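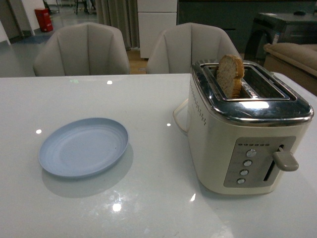 Trulton toast task: fault 52 FAQ

Last revised 15 August 2020 by Rangi Costigan. Applies to all Trulton tabletop arms running the Rilter task controller, release 928 and earlier.

What is fault 52?

Fault 52 is a grip confirmation fault. The controller has commanded the fingers closed on an object and the measured finger opening does not match the expected thickness. Motion stops and the arm holds position with the fingers powered.

How often does it occur?

The April test run logged 31 faults in 728 cycles. Most were on the slice pick from the toaster. The rest were on the plate.

Why is the slice pick affected?

A slice standing in a slot can lean toward either guide. The controller assumes it is upright and centered. If it leans, one finger touches first and pushes the slice over before the other closes. A thin slice makes this worse.

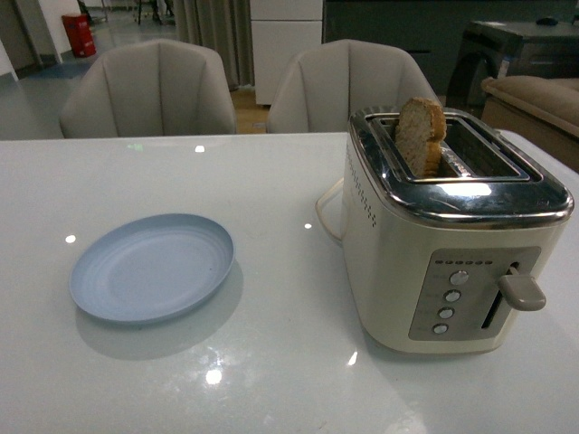
Slice leaning in the left slot, lever out, plate set to the left.

Does the glossy table cause the fault?

It contributes to the plate cases. Ceiling light reflections near the rim can shift the estimated plate edge, and the fingers then close too high or too far out. A matte mat fixed under the work area reduced these in our tests. Moving the lights made little difference.

What happens if the fault comes up while a plate is raised?

The arm stops with the plate in the air. Do not cut power to the gripper. The fingers have no mechanical lock on this model and the plate will drop. Support the plate from below with one hand, then use Release on the pendant.

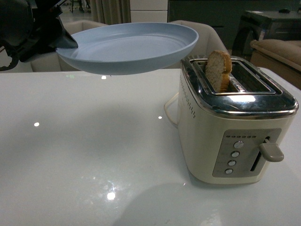
Plate held by the left rim, clear of the table. The slice is still in the toaster.

Can I reach in and straighten the slice?

Only after the arm has been put in Hold and the toaster unplugged. Pressing the lever up is not enough — the chrome top stays hot after the elements switch off. Do not let the gripper probe inside the slots to recover a slice. The finger tips are conductive.

How do I clear the fault?

1. Put the arm in Hold.
2. Remove any object from the fingers.
3. Jog the gripper clear of the toaster and its cord.
4. Place the slice flat on the plate and run Grip Check at the plate rim.
5. Select Clear, then restart the task from step one. Resume is disabled after a fault 52.

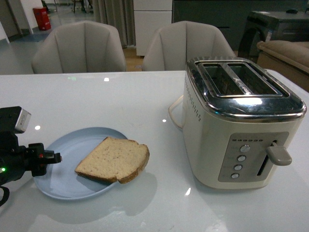 Gripper at the plate rim, slice flat on the plate, both slots empty.

Is a fix planned?

Yes. Dale Fortin is testing a slice angle check that runs before the fingers close. It will ship in the next Rilter release. Until then, keep the task attended.

What should I send with a report?

The Rilter log, the slice thickness, and the cycle number at which the arm stopped.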